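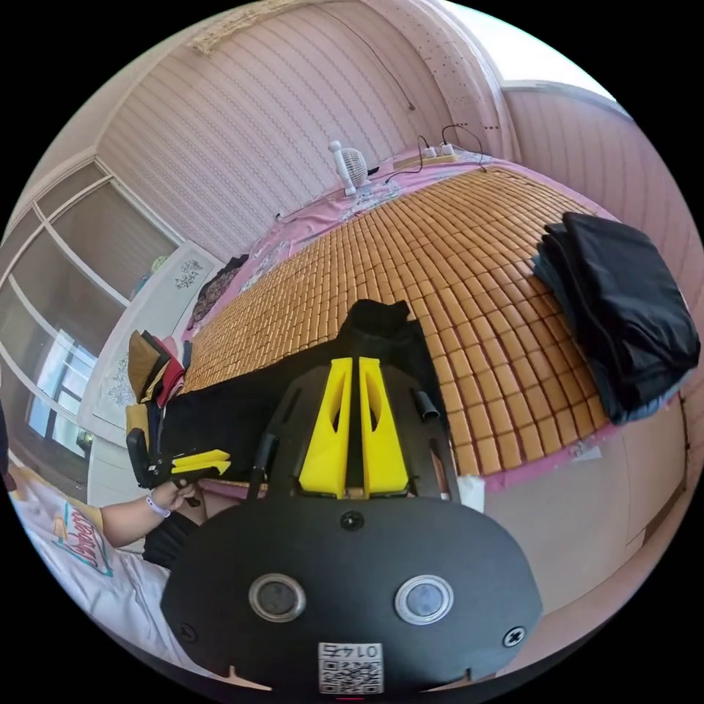

Laundry day, bedroom.

How to pack dark clothes for a two week trip without the lint

Quick one tonight. I get asked about this every time I travel so here's the whole method, start to finish. Works for a carry-on. Works for a gym bag too, mostly.

What you need

A lint roller — mine is a Hodico, any will do
A flat surface at waist height
2 packing cubes, medium
A mesh bag for socks

Step 1. Wash darks on their own

Cold water, short cycle, inside out. No towels in the load, ever. Towels are where the fuzz comes from. My machine has a 600 spin setting and thats plenty for cotton and jersey. Higher just puts creases in.

Skip fabric softener. Or use half. It leaves a film on anything stretchy and then the hair sticks.

Step 2. Dry all the way

Hang it. Shirts from the hem, pants from the waistband. If you tumble, clean the filter first, then 10 minutes on low at the very end to shake things out. Damp clothes in a closed cube smell by morning. Learned that in April with a whole bag of T-shirts, had to rewash the lot in a hotel sink.

Step 3. Fold flat and stack

Use the bed. A smooth cover is best, a bamboo tile mat is great for this and wipes clean. Fleece blankets are the worst, keep them well away.

Fold everything to the same width, the width of your cube. Heavy stuff at the bottom of the stack, thin tops last. Leave long skinny things (belts, scarves, leggings) out til the end, they go down the sides. 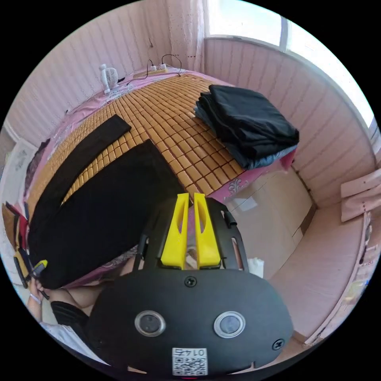

Step 4. Roll for lint

One pass per item, top side only. Tear the sheet sooner than you think. Rolling with a full sheet just moves the fluff around.

Step 5. Load the cubes

Stack goes in whole, dont refold. Press the air out with your forearm, zip halfway, press again, zip. Socks in the mesh bag, mesh bag in the shoes if theres room.

Weigh the bag if your airline is strict. Cubes make it very easy to overpack — small looking, heavy.

On arrival

Unzip the cubes right away. Hang the top two items near the shower. The rest can stay put untill you need it.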